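Small claims: what to prepare before you file

Many members write to our office in Ceklow after a customer or a supplier did not pay them. Most of these cases are small, and for amounts under 2,000 you usually do not need a lawyer. But you do need good papers, and this is where people lose time.

Please start with a written demand. It should say how much is owed, for which work or goods, and by which day you expect the money. Send it in a way that gives you proof of delivery. A phone call is fine also, but the judge can not read a phone call.

After the demand, wait until your deadline has passed. Then fill in the claim form. Write the legal name of the other party exactly as it stands in the business register. Last April Mimoza Dimitrov from our advice desk helped a member whose claim came back to him because he wrote only the shop name - he had to file again and pay the fee a second time.

Bring 2 copies of each document to the hearing, one for the court and one for the other side. Contracts, invoices, delivery notes and printed messages are all useful. Put them in order of date and number the pages.

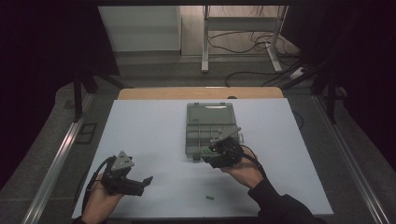 If you want to bring a witness, tell the court before the hearing and not on the same morning. A written statement is sometimes accepted, but the other side can object to it, so a witness who comes in person is safer.

Svend Eyvindsson answers questions about the form at the Hedegaard office. A visit takes up to 60 minutes and is free for members. Please bring your demand letter with you, also if you never got an answer to it.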